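Workshop Tips: Trying Out Grippers on the Computer Before You Buy

If you have a bench full of half-finished arm projects (mine is in the garage, next to the freezer), do yourself a favor and try your grippers in a simulated house first. You can bump into every wall in the place and all it costs you is an evening!

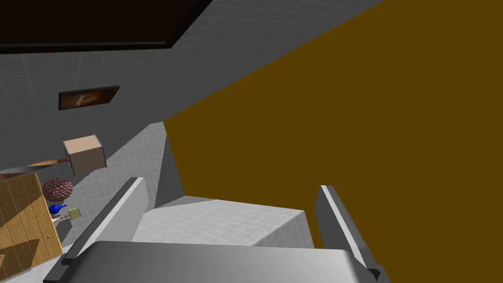
By Letay Feyisa | Workshop Tips | 17/01/2025

Start with wide, flat fingers, opened all the way, and get a feel for how much room they take up in your view. I like to put a few small things nearby, a cube or something little and bright, so I can judge the size of everything else. Then move on to doors, which I put off for far too long.

My friend Olga Nieto and I ran 14 tries with each of our 2 grippers, the Nitberg and the Lindero, and wrote every one down in a school notebook. Keep the same door and the same starting spot, or you'll be comparing apples to oranges like we did back in March. 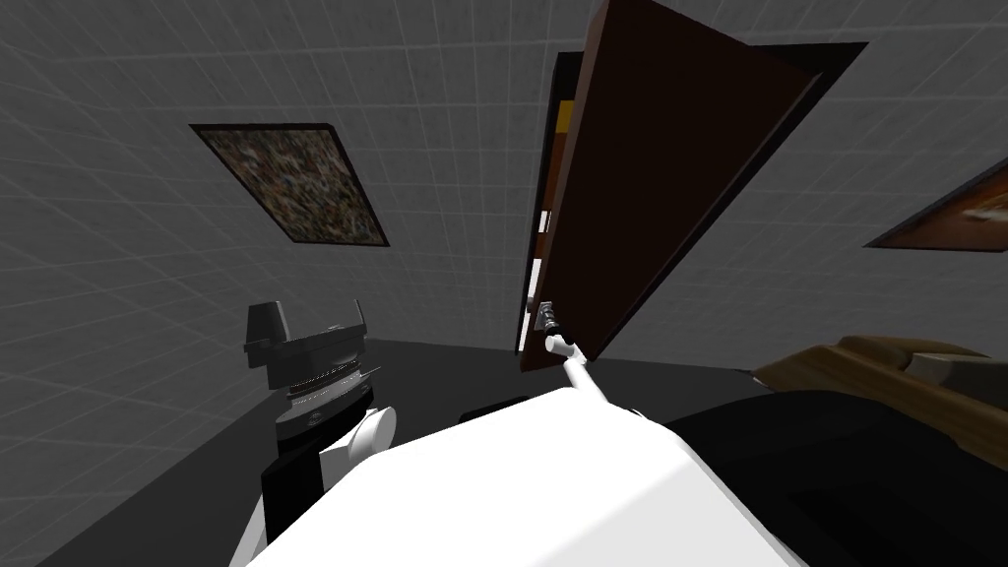 Go slowly once you have hold of the handle, and let the whole arm do the moving, with the wrist just following along. We liked the Lindero a little better for this, though Olga still sticks up for the Nitberg (13 good tries, she'll remind you).

Line up with the fingers open and stop just short of the lever. Take a breath, check your angle, and only then close in. If your view is tilted, leave it be until the run is over, and write the tilt down next to your score.

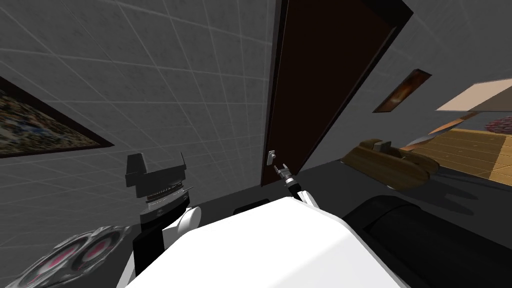 Saving Your Settings

Give each gripper its own file, with the finger opening and speed right in the name, and keep a spare copy on a stick in the drawer.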